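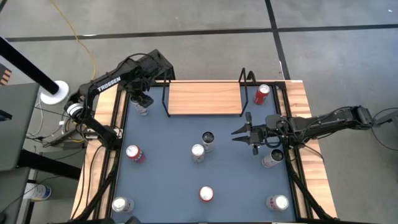 The lab supervisor's first comment on our draft budget was that we had priced the arms and forgotten everything the arms sit on. We went back and redid the list, and this section is the second version.

4. Equipment and Budget

The task for Project Rerivlow is sorting drink cans with two arms working over one mat. The arms are already on the bench, so no arm purchase is planned this year. The budget is $1,000 from the department and has to last until May.

4.1 Spare parts

We asked two suppliers for quotes on gripper fingers and cables. Zivent ships in 17 days and charges for freight. Tetham is cheaper per part but has a minimum order of 20, more fingers than we can use. We chose Zivent. Cables will be bought in two lengths so the ones on the floor can be rerouted.

4.2 Table and mat

The wood border and the blue-gray mat stay. A second mat goes on the list as a low priority. The small raised board at the back of the table also stays, and a copy can be made in the shop for the cost of the wood and wire.

4.3 Cans

Cans get dented and have to be replaced. We budgeted for 36, in mixed colors, bought at the grocery store with the receipt turned in to the office.

4.4 Not funded

A Prins force sensor was on the first list. It would have used more than half the money, so it was moved to next year's request. Until then grip force will be set by hand in software, and the setting will be written in the lab log before each run.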